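Kesedari Pipeline Guide
Section 5: Setting up your follow-up schedule

This is the part of Kesedari we enjoy showing people most! Once your contacts are in (see Section 3 if they aren't), you can tell the system when each customer should hear from you, who should ring them, and what was promised last time. Set aside half a morning, put the kettle on and work through it in order.

Before you start
You will need manager rights on your account and a list of your sales stages. If your team is still arguing over what to call the stages, pick any names you like for now. They can be changed later and your notes will stay put.

1. Open Pipeline, then Schedules, and press New schedule.
2. Type a name the whole team will recognise. "New enquiries, north" works well. "Test 2" will haunt you.
3. Choose the stage at which the schedule should begin. For most teams it is Quote sent.
4. Set the first reminder. We start new accounts on 2 working days, and you can choose anything up to 92.
5. Add a second and third reminder if you want them. A schedule can hold 5 in all.
6. Under Owner, choose a person or leave it on Whoever sent the quote.
7. Press Save as draft.

Note: A draft schedule sends no reminders. You can leave it overnight, show it to a colleague and fiddle with it as much as you please.

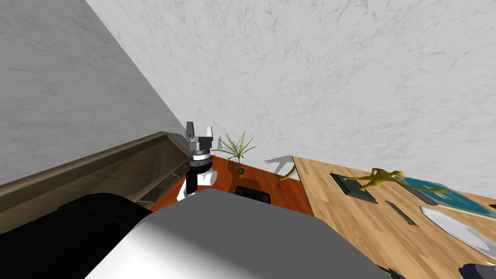 Words by Leire Barrios
Screens checked by Baltasar Herrero
Last revised: August

Trying it on one customer

Now for the fun bit. Pick a customer you know well, somebody with a few calls and a quote already on the record, and run the draft against them.

8. Open the customer's page and press Try a schedule.
9. Select your draft. The reminders appear down the right-hand side with their dates filled in.
10. Read them through as if you were the customer. Would you want three calls in that stretch? If it feels pushy, drag the dates further apart.
11. Fill in the Last promise box. One plain line will do: "Send Mofokeng the revised price for the smaller order."
12. Press Keep, or Discard if you'd like another go.

The Last promise box is small but it's a lovely thing to have in front of you when the phone is ringing. Whatever you type there shows at the top of the next reminder, so a colleague covering for you can pick up the conversation without hunting through old emails.

Caution: Keep adds the reminders to the owner's real diary, even while the schedule itself is still a draft. Use Discard if you were only having a look.

Switching it on

13. Go back to Schedules and tick the box beside your draft.
14. Press Switch on. Choose New quotes only or All open quotes.

Caution: All open quotes can't be undone in one go. On a busy account it will fill everybody's diary at once, and each reminder has to be cleared by hand.

If you bring in contacts from Utell or Drurska, check that the Owner column came across before you switch anything on. Blank owners go to the account manager, who may be surprised by a very full morning. Matching owners is covered in Section 3, under Tidying your list.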